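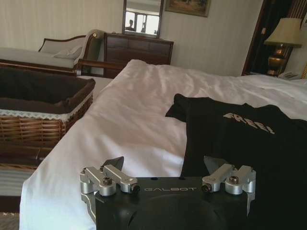

Cokbridge Guest House Linen Program
Second progress report to the Gellden Fund
Wednesday, October 5, 2022

Hi all,

It's been a busy stretch since I last wrote, so grab a coffee. The short version is that we're on track with the money, a bit behind on the mending room, and way ahead on the number of families we've been able to put up.

Your grant pays for bedding and laundry at our two guest houses, the one in Cokbridge and the smaller one on Cosgrove Street, where people stay for free while a relative is in the hospital. Between the two we have 23 bedrooms. Over the last reporting period we hosted 378 stays, and every one of them started with a fresh bed. I'm really happy with that!

Laundry first. We dropped the old contract at the end of August and moved to Romeck, who pick up on a fixed schedule and bring everything back folded by size (you would not believe how much time we used to lose hunting for a queen fitted sheet in a pile of twins). The first two deliveries were short on pillowcases. I called, they made it up on the next run, and it's been fine ever since. Their price per bag is a little higher than I put in the application, but we send fewer bags because the new sheets come out of the wash looking decent and don't get sent back for a second go.

We bought 60 new sheet sets over the summer, all plain cotton. I went back and forth on the cotton blend, which is cheaper and wrinkles less, but guests at Cosgrove Street told us the sample set felt hot and slippery, and that settled it for me. The duvets are the mid-weight kind. I would still like some lighter ones for next summer – the upstairs rooms at Cokbridge get stuffy by late afternoon and people just kick everything onto the floor.

Now the mending room. The plan was to have it open by now, with two sewing machines and a proper cutting table. We have the machines. We don't have the table, and the electrician found that the outlets on that wall were never wired up properly, so he has to come back and run a new line. I set aside $1,000 for repairs in the original budget and I think that will cover it, but I won't know until his quote arrives. If it goes over, I'd like to move a little from the towel line, where we've underspent. Please let me know if you need a formal request for that or if an email is okay.

In the meantime the worn sheets are going into labeled bins in the hallway closet. The ones past saving get cut up for cleaning rags, and the animal shelter has taken two big bags of old towels.

We're also trying out a card in each room asking guests how they slept. Most people leave it blank, which I get, they have bigger things on their minds. The ones who do write tend to mention pillows. Too flat, mostly! I've priced some firmer ones and will put them in the next request.

Still to do before the next report: finish the wiring, buy the table, count the towels at both houses, and replace the mattress covers in the two family rooms at Cosgrove Street. Receipts for the sheets and the first Romeck invoice are in the shared folder.

Thanks again for all of this,
Program coordinator, Cokbridge Guest House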